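# Kettle-to-base placement: policy stops short and hovers
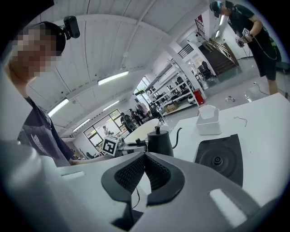
Kettle, base and marker cube on the white table, seen from the gripper camera.

**Opened by:** Kulap Yimyam
**Assigned to:** Wiroj Ongart
**Project:** Phetsri, hand-held demonstration set
**Opened:** 2020-06-29
**Status:** Resolved, one follow-up open

## Problem

The policy trained on the full kettle set picks up the gooseneck kettle just fine. It carries it over to the heating base, gets right above the connector, and then hovers. Sometimes it drifts sideways and comes back. After a while the rollout times out with the kettle still in the air.

The pick is lovely, by the way. We had nothing like it in February, so whatever is wrong here, please let's not break the pick!

Steps to reproduce:

1. Load the Phetsri checkpoint trained on all 2000 demos.
2. Start with the kettle off its base, spout pointing right.
3. Run the place task and watch the last part of the descent.

Expected: kettle lowered onto the base and released.
Got: hover, drift, timeout.

## Log

**Wiroj:** Reproduced on the first try. My first guess was the marker cube, so I replayed a batch of demos against the tracked cube pose. The table frame is steady all the way through. Cube is off the hook.

**Wiroj:** Second guess, gripper width. Also fine. The pads close on the handle and the recorded width stays flat during the carry. I do love how easy this is to check now that Nemeck plots width and pose on one timeline - thank you Rungnapa.

**Rungnapa Limsakul:** You're welcome! Could you plot height above the table for the last stretch before release? I have a hunch that people pause there.

**Wiroj:** They do pause. Nearly every demo has a flat section right above the base. The operator stops, lines the kettle up with the connector, then goes down. In the longest ones the pause takes up more frames than the whole carry.

**Rungnapa:** Then I think we have it. The policy sees one camera view, kettle over base, and in most of the training frames with that view the right action is "don't move". It's copying us very faithfully. The view from the gripper hardly changes between "just arrived" and "ready to go down", so there's nothing to tell it the pause is over.

**Kulap:** That fits what I saw. It also explains why the short-spout kettle had less trouble, those demos were recorded by Pornthip and she barely stops.

**Pornthip Duangkaew:** I was told to be quick :) Happy to record more if you need them.

**Wiroj:** Trying it without new recordings first. Two changes:

- Drop frames where the gripper moves less than 4 mm over the window, unless the width is changing.
- Give the policy a short history of gripper poses along with the current image.

I kept the width exception because my first pass of the filter threw away half the grasps, and the policy closed on thin air. Very quick, very confident, no kettle.

**Wiroj:** Retrained with the filter alone. Hover is much shorter, but it still happens when the kettle comes in from the far side. Retrained with filter plus history, and it goes down and lets go. I ran it again and again just to watch it.

**Kulap:** Ran my own set from 7 start positions. It placed the kettle from all of them. From one it landed slightly rotated on the base and still seated. This is the best result we've had on the place task and I'm thrilled with it.

**Daranee Saengthong:** Before this goes into the write-up, can we have history without the filter as well? Otherwise we can't say which part did the work.

**Wiroj:** Fair. Trained that one at 3000 steps like the others. It hovers less than the original but still times out from two of Kulap's start positions. So both parts help, and the filter seems to help more. I wouldn't claim more than that from one kettle and one base.

## Resolution

Pause filter and pose history are merged and on by default for place tasks. To turn the filter off, set `drop_idle: false` in the task config. Old checkpoints load as before but won't use the history input.

## Follow-up

Pouring is still open. A person holds the kettle nearly still during a pour and those frames matter, so leave the filter off there until Rungnapa has looked at the tilt data. Pornthip will record the next batch at her usual speed, with Kulap doing the same starts more slowly so we can compare.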